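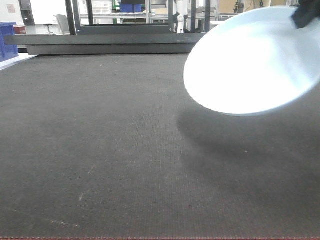
Bench Assistant, Tableware Handling and Sorting (part-time, fixed term)
Nemell, returns and inspection section
Reference: 609

Nemell inspects and repacks household tableware for the Bernel and Grolta ranges. We are looking for a bench assistant to work on the bowl and plate line for seven months.

The work

You will take bowls, plates and cups from the incoming bins, check each piece under bench lighting and place it in the correct bin for packing or rejection. Checks cover the rim, the foot and the glaze. Pieces are set down on a matted surface and never stacked more than two high during inspection. The current product list has 147 items, identified by shape and diameter.

Other duties:
Brushing down bench mats at the start and end of each shift
Reporting mats with lifted hems or worn patches
Recording rejects by fault code on the Urio stock system
Moving full bins to the packing area

What we ask for

Steady handling of glazed and breakable goods. Good near vision, with glasses if worn. The ability to stand for up to two hours at a time. Basic written English for the fault log. Previous warehouse or kitchen work is useful but not required. Training on the fault codes is given in the first week.

Hours and pay

Four mornings a week, 7.30 to 12.00. Pay is hourly at the section's grade 2 rate, paid monthly. Gloves and an apron are supplied. Safety footwear must be worn; the cost is refunded after the first month.

How to apply

Send a CV and a short covering note to Anneliese Seidel, quoting the reference number. Applications close on April 5, 2024. Shortlisted applicants will be invited to a bench trial of one hour, which is paid. Questions about the duties should go to Oldřich Šindelář, section supervisor.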